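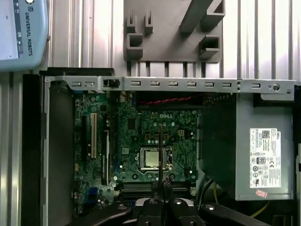 The old Dell from the Witelum office had been sitting under my desk since September, so I opened it up to see what was worth keeping. It is an ordinary office tower, and ordinary office towers are pleasant to work on. With the side panel off and the case lying flat, nearly everything can be reached from above.

I started with the processor. The heatsink comes off first, then the socket lever is released and the metal frame lifts clear. Old thermal paste goes hard and can drag the chip out of its socket along with the cooler, so I run the machine for 16 minutes before shutting it down and taking it apart. The warm paste lets go with a slight twist. I clean the heat spreader with isopropyl alcohol and a lint-free cloth, and I don't touch the contacts.

Memory is next. Press the clips outwards and the module rises by itself. Refitting takes more force than people expect — push evenly at both ends until the clips close. A module seated at one end only will often give a machine that powers up, spins its fans and shows nothing on screen. I lost most of an evening to that on a Pendari build.

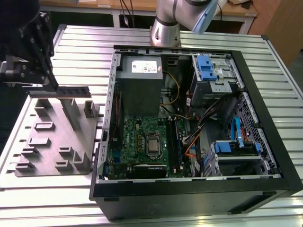

**Does it matter which slot a single stick goes into?**

It can. Many boards want a lone module in a particular slot, and the order is normally given in the service manual or printed on the board beside the slots. Follow that, and if the machine still won't start, try the stick in each slot in turn with the mains lead out between attempts.

Remaining jobs:

- replace the coin cell
- check the SATA cable at both ends
- blow the dust out of the power supply
- run a full memory test overnight, 2 passes

If it gets through the test it will become the backup box, and the Magnusson enclosure can finally be retired.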